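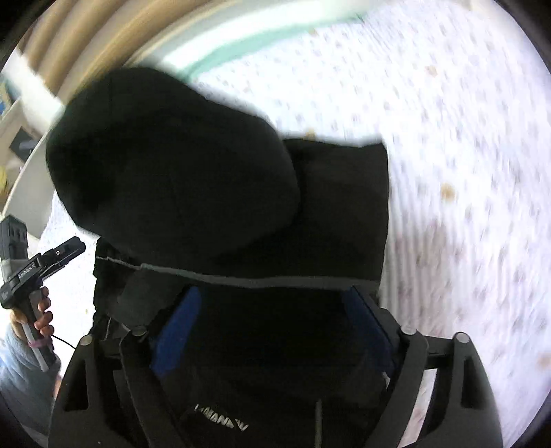 Black fabric held in a gripper

Hudotlow Information Security Working Group
Minutes of the February meeting

Chair: Barry Hartley
Minutes: Lambros Karamanlidis
Started 2:10 p.m. Quorum was met once the Flornia office dialed in.

1. Minutes of the previous meeting

Approved with one correction. The earlier minutes said the password manager rollout was "complete." Hartley asked that this be changed to "licensed." Licenses have been bought for all staff in both offices. How many people have opened the thing is a separate matter and is still an open action.

2. Phishing test results

Sikder, the outside firm running our phishing tests, sent its report the evening before the meeting, so few of those present had read it. The test message, a fake parking permit renewal, went to 600 mailboxes. According to the report, 44 people clicked the link. The cover letter calls this "a marked improvement in security culture."

Karamanlidis questioned the wording. The previous test used a fake payroll notice, and people care a good deal more about payroll than about parking. Many of the Flornia staff don't drive to work at all. He did not see how the two results could be compared, and asked that the word "improvement" be kept out of anything that goes to the board.

The Flornia office asked how many people had reported the message as suspicious. The report does not say. Sikder's account manager, reached by phone during the item, said reporting figures are part of a higher service tier. Hartley asked that his displeasure be minuted. It was noted that our own help desk ought to have these figures, as reports go to a shared mailbox that we run.

Action: Karamanlidis to pull the report count from the help desk mailbox.
Action: Hartley to ask Sikder for a test message of equal bait value next time, and to see the draft before it goes out.

3. Tustero proposal

The group looked again at the proposal to buy Tustero, a monitoring product that watches for odd logins and locks accounts automatically. The vendor's slides were circulated. The slides say the product "eliminates" account takeover. Asked at the demo what it does when someone logs in with a stolen session and nothing looks odd, the presenter said that was on the roadmap.

Points raised:

The trial covered 325 accounts, all of them in the finance and legal teams. These are people who sit at the same desks all day. Field staff, who log in from phones and motels, were left out, and they are the ones most likely to be locked out by mistake.

During the trial the product raised about 200 alerts. No record was kept of which were real. The IT desk's recollection is "a few." Hartley said he was not going to recommend a purchase on the strength of a recollection.

Nobody has been named to read the alerts outside office hours. The vendor offers this as a paid extra, and the price was not in the proposal.
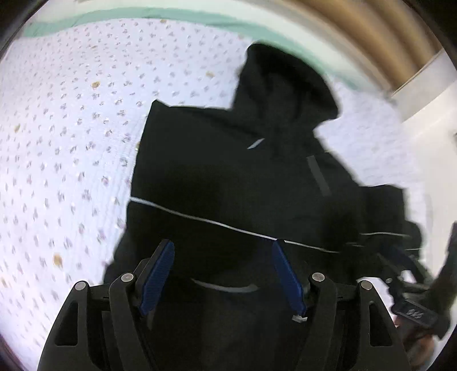
The Flornia office spoke in favor of buying. Their view is that we have had two mailbox break-ins that went unnoticed until customers called, and that an imperfect tool is better than finding out from customers. This was accepted as a fair point. Karamanlidis replied that in both cases the login records were already there for anyone who looked, and that one of the two mailboxes did not have two-step login turned on, which costs nothing extra under our current contract.

No decision. The vendor's discount is said to expire at the end of the month. It was said to expire at the end of the month before, too.

Action: IT desk to run a second trial that includes field staff, with a written log of each alert and what came of it.
Action: Hartley to get the after-hours price in writing.

4. Old accounts

The list of accounts belonging to people who have left is shorter than it was, but HR and IT are still working from different lists. HR believes the matter is closed. IT does not. The group asked for one list, held in one place, with a name against it.

Action: HR and IT to bring a merged list to the next meeting. Carried over for the third time.

5. Any other business

A request to allow personal tablets in the warehouse was put off until someone can explain what they would be used for. The door code to the server room has not been changed. Hartley will change it himself.

Meeting closed 3:35 p.m.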